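Cricket Help > Playing & Club Cricket > Scoring and Rules

Last over mess in our T20 league game – did we win or tie?

Asked September 2023

Hi all, hoping somebody can settle this because our group chat has been going at it for days. I play for Brellinmont in a small T20 league (matting wickets, no paid umpires, players from the batting side stand). We were chasing against Pramari and needed 2 off the last ball with our number ten on strike. He got a fat inside edge down to fine leg and they ran one easily. They turned for the second, the throw came in over the keeper's head, and everybody started yelling and running onto the field.

Our guy made his ground at the keeper's end. The problem is at the other end. Our non-striker says he grounded his bat on the first run, but the umpire at square leg called one short. So Pramari says it's a tie. Our captain says you can't call one short after the game is over, since we'd already completed the two we needed.
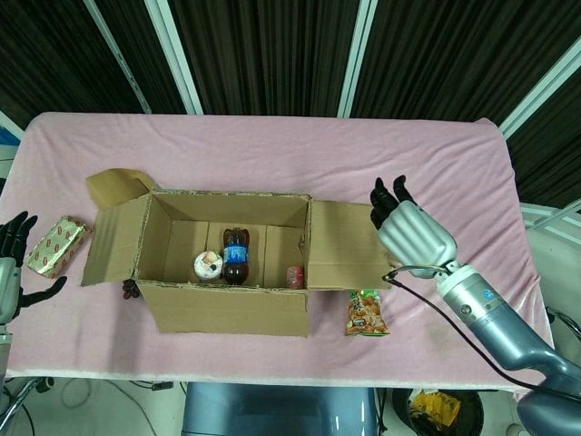

Also, does it matter that the call came late? The umpire swears he'd decided straight away but he only signaled once the ball was dead, and by then half our team was out in the middle hugging each other. We get 13 games a season and the top four go through, so one point is a pretty big deal for us. The league rules are one page long and say nothing about it.

Reply 1

Tie. Sorry! I umpired club games for a long time and this one comes up more than you'd think. If a batter turns for another run without grounding something behind the crease, that first run is short and doesn't count. The second one still counts if they made it in properly. So you ran two, one was short, you get one. Needing 2 to win, that leaves the scores level.

On the timing, he did it right. The umpire is supposed to wait until the ball is dead and then signal one short (hand on the shoulder, fingertips touching) and tell the scorers. People running onto the field doesn't make the ball dead any sooner or change what he saw.

Whether he saw it right is a different argument and you won't win that one on here lol

Reply 2

You should appeal it. Same thing happened to us when I played for Girkus and we lost by one and I'm still mad. Batting side umpires are always trying too hard to look fair.

Reply 3

Agree with the first answer – it's a tie under the normal Laws. One thing to check is whether your league has a tiebreaker. Ours shares the points in group games and only does a super over in the knockouts, and we play the final in October when it's nearly dark by the end, so even that gets skipped sometimes. If your one page doesn't mention ties, ask for it in writing before next season.

And get both scorebooks to match before anyone sends the result in. Ours didn't once and it dragged on for weeks.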